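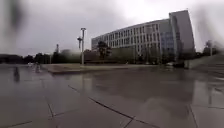
Grounds and Paving Technician, Grarndale Site

Ueda Property Services is hiring one full-time technician for the exterior areas at Grarndale. The post covers the paved plaza, the shrub beds along the foot of the main building, and the trees in front of it. Window cleaning and work on the tower are under a separate contract.

Duties

Check the slab joints every week and log any that have opened or lost filler.
Record where water stands after rain – the plaza is large, and puddles do not form evenly across the slabs.
Lift and reset slabs that have moved, working in a crew of two.
Trim the shrubs and keep the planting clear of the ground-floor windows.
Clear leaves from the paving and drains.
Spread grit before frost. The early shift starts at 5:30 a.m. on those days.

Requirements

Two years of paving or grounds work. A valid driver's license. Able to read a drainage plan and use a laser level. Most of the work is outdoors, in all weather.

Terms

Forty hours a week, Monday to Friday, with one weekend in four on call. Pay is $3491 a month, plus a $500 yearly allowance for boots and rain gear. The start date is in May, after a one-day site visit.

To apply

Send a resume and two work references to Marilou Baluyot, Site Operations, quoting reference 2730. Applications close December 21, 2019. Applicants from the Zurkham depot should apply through their supervisor.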